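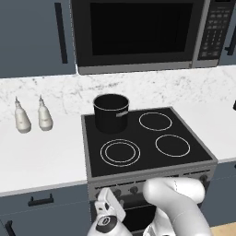 Trucs et astuces de l'atelier : le bras qui tourne les boutons de la cuisinière

Mis à jour en avril 2025

Vous êtes plusieurs à m'avoir réclamé la suite du bras de cuisine, alors voilà, je m'y remets ! Pour ceux qui débarquent : avec Danuta Rutkowska, qui partage l'atelier avec moi, on bricole un bras robotisé capable de tourner les boutons d'une cuisinière électrique. Le projet s'appelle Purwood (ne me demandez pas pourquoi, c'était le nom du dossier et il est resté). Tout se passe d'abord dans une cuisine simulée sur l'ordinateur, et seulement ensuite sur l'établi, avec un vieux bandeau de commande vissé sur une planche.

Je vous livre mes astuces en vrac, dans l'ordre où je me suis cassé les dents.

Meubler la cuisine virtuelle

Au début j'avais modélisé une cuisinière toute seule au milieu du vide. Grosse erreur. Le bras passait partout, il faisait de grands moulinets, c'était superbe et ça ne servait à rien. Maintenant il y a des meubles bleu-gris, un plan de travail blanc, un micro-ondes au-dessus de la plaque, une casserole noire posée sur le foyer arrière gauche et deux flacons souples blancs à bec pointu, comme pour la sauce. Chaque objet oblige le bras à choisir un chemin un peu plus raisonnable. Mettez aussi les poignées des tiroirs - ce sont elles qui accrochent en premier quand on vient par le bas.

Pour le marbre de la crédence, par contre, je me suis fait plaisir et j'y ai passé une soirée entière. Ça n'apporte strictement rien au projet, mais que c'est joli !

Arriver par devant

On avait d'abord prévu de faire descendre la pince depuis le plan de travail. Mauvaise idée dès qu'il y a une casserole : le coude se retrouve au-dessus de la plaque et dans la vraie vie, au-dessus de la vapeur. On passe donc par devant, assez bas, à hauteur de la porte du four, puis la pince remonte vers les boutons. Si vous faites pareil, pensez à la porte ! Un four ouvert, c'est tout le passage qui disparaît. Chez nous le programme refuse de démarrer si la porte n'est pas déclarée fermée, et il faut cocher la case à la main.

Les doigts de la pince

Des doigts plats, c'est très bien pour attraper une boîte, et un peu pénible sur un bouton rond : ça glisse. Ma solution du moment, ce sont deux bandes de caoutchouc découpées dans une chambre à air de vélo, collées sur la face intérieure. Poncez légèrement le plastique avant, dégraissez, laissez sécher une nuit sous un serre-joint. J'ai essayé le ruban antidérapant de chez Fatico et je l'ai trouvé trop épais pour passer entre deux boutons voisins, mais si votre bandeau est plus large que le mien, ça peut le faire.

Ne serrez pas à fond ! J'ai fendu deux boutons de récupération comme ça. Je monte la force petit à petit jusqu'à ce que le bouton suive, puis j'ajoute un poil de marge et je n'y touche plus.

Compter les essais

Danuta tient un cahier, un vrai, à carreaux. Sa règle : 1000 passages en simulation avant d'avoir le droit de brancher le bras de l'établi, puis 100 sur le bandeau vissé, hors tension. J'ai râlé, évidemment. Puis j'ai triché une fois, en août, en m'arrêtant à 300, et j'ai tordu une équerre en alu. Depuis je laisse tourner la simulation pendant que je range les vis.

Pensez à varier quelque chose à chaque série : la position de la casserole, l'angle de départ du bouton, la place des flacons. Si rien ne bouge, le bras apprend votre cuisine par cœur et il est perdu dès qu'on pousse une salière.

La fixation

Le pied du bras doit être tenu par autre chose que de la bonne volonté. Lech Pawlak nous a donné une plaque d'acier récupérée quand l'atelier Kaczmarczyk a vidé sa remise, et la différence est énorme. Avant, avec le contreplaqué, toute la base tremblait au moment où la pince touchait le bouton. Quatre boulons, des rondelles larges, et du frein-filet (le moyen, pas le fort, sinon vous allez pleurer au démontage).

Les câbles : gaine tressée, une boucle un peu généreuse au niveau du coude, et jamais de collier serré juste sur l'articulation. Faites faire au bras tout son débattement à la main avant de couper quoi que ce soit.

Côté sécurité

L'arrêt d'urgence se monte à portée de la main gauche si vous êtes droitier, la droite étant toujours occupée par un tournevis. Je l'ai branché directement sur l'alimentation du bras, sans passer par le logiciel. Et tant que ce n'est pas au point, pas de plaque sous tension, même « juste pour voir ». On n'a encore rien fait chauffer avec Purwood et je suis très bien comme ça.

Le petit matériel

Chambre à air, colle contact, papier de verre grain 200, gaine tressée, frein-filet moyen, un bandeau de cuisinière de récup (regardez chez les dépanneurs, le mien vient d'un lot Gedis rangé au fond d'une caisse), et un feutre blanc pour marquer le zéro sur les boutons noirs. Le feutre, prenez-en deux, il y en a toujours un qui sèche sans son capuchon.

La prochaine fois je vous parle du bouton qu'il faut enfoncer avant de tourner. On a une piste avec un ressort, Danuta n'y croit pas du tout. Si vous avez déjà réglé ce problème chez vous, écrivez-moi dans les commentaires, je prends tout !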